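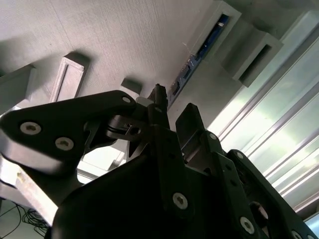

El reverso de las cosas

Imprimir | Enviar por correo electrónico

Malou Stougaard trabaja casi siempre agachada. En el taller de Dulent, donde se montan paneles de control y mesas de ensayo por encargo, lo que ella revisa es la cara que el cliente no mira: la de los soportes, las cajas grises y las tiras de circuito.

Empezó hace 30 años, con un destornillador prestado y un jefe, Sinan Toprak, que le hacía desmontar cada pieza antes de dejarle montar otra. De entonces le queda la costumbre de pasar la mano por debajo de cualquier mesa. Lo hace en los restaurantes y en casa de su hermana.

El taller ocupa una nave baja en las afueras de Karenico. Los perfiles de aluminio llegan en barras largas y se cortan allí mismo. Las ranuras sirven para fijar casi todo, y en una esquina hay un cajón con tuercas de medidas que ya no se fabrican. Stougaard no deja que se tire ninguna.

El acabado gris mate lo eligió Zerrin Türkmen, encargada de los materiales. Antes usaban un panel brillante que se rayaba al primer mes. El mate disimula mejor los roces, aunque coge polvo y hay que limpiarlo con un paño apenas húmedo. Los soportes van casi del mismo tono - Türkmen probó con negro y no le convenció.

Un panel sencillo lleva unas 40 horas. La mayor parte se va en decidir dónde se coloca cada bloque, por dónde sale el cable y si cabrá una mano el día que falle algo. "Si para cambiar una placa tienes que quitar otras dos cosas, está mal puesto", dice Stougaard.

En junio se incorporó Ilgın Dağdelen, que venía de la ebanistería. Le sorprendió que aquí también se lijaran los cantos de las piezas ocultas. Ahora los lija ella, al final de la tarde, con la radio puesta.

Imprimir | Enviar por correo electrónico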